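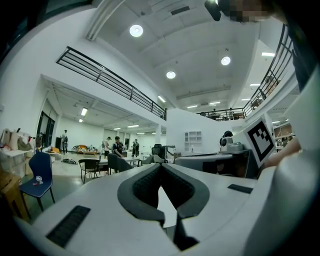

Dinesh Nishad asked under the previous page whether a water softener has to be regenerated by hand after the hardness setting is changed. It does, once, and the order of the steps matters.

Setting hardness and reserve on a metered softener

These steps apply to single-tank metered units with a digital head. Timer-only heads are covered on a separate page.

1. Test the raw water. Take the sample from an outside tap ahead of the softener, after running it for two minutes. Strips are good enough for a first setting. A drop kit is better above 15 grains per gallon.

2. Correct for iron. Add 4 grains to the hardness figure for each part per million of dissolved iron. Well water in the Sarden area usually needs this correction. Town water in Sillalbridge does not.

3. Work out the capacity between cycles. Divide the tank's working capacity in grains by the corrected hardness. A 24,000-grain tank on 12-grain water treats 2,000 gallons before the resin is spent.

4. Subtract the reserve. Most heads regenerate at 2 a.m., so the tank has to carry the house through the rest of the day on which the limit is reached. Use one day's consumption. If the meter reads in gallons and the household uses 250 a day, the trip point in the case above is 1,750.

5. Enter the values. On Drallberg heads, hold SET for five seconds, enter hardness, press SET again, then enter reserve. Older heads take the trip point directly and have no reserve screen.

6. Start a manual regeneration. The head counts down from the last completed cycle, so a new setting on a half-spent tank gives a wrong remaining figure. Allow around 51 minutes, and do not draw hot water until the valve is back in the service position.

7. Retest at a cold tap inside the house the next morning. A reading above 1 grain points to an open bypass or a worn seal.

Write the new hardness, the reserve and the month on the lid of the brine tank.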